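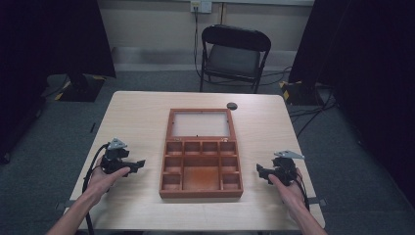

The Kutholm 30 is a semi-rigid top loader for collectors who store signed baseball cards and send them through the post. It takes one standard card in a soft inner sleeve and is open along one short side. Loaded cards should be kept upright and out of direct light. A divided wooden box with a clear panel in the lid, of the kind with small compartments along the top and sides and a larger one in the lower middle, is better suited to pin badges and other small items, and we do not recommend it for autographs on card stock.

Product code: 786
Pack size: 30 holders
Inner sleeves: not included
Finish: clear, both faces
Opening: short side
Writing strip: none

Fitting
Put the card into the inner sleeve first, bottom edge down. Let fresh ink dry fully before sleeving. Slide the sleeve into the holder until it stops, leaving the top of the sleeve showing so that it can be pulled out again. Do not tape over the opening.

Posting
Use two stiff boards, one each side of the holder, and a padded envelope. Return envelopes should be the same size as the outer one, folded once.

Delivery
Orders leave our Hasley depot within 9 working days. Unopened packs may be returned within 14 days of receipt. Trade enquiries to Triin Ozoliņš.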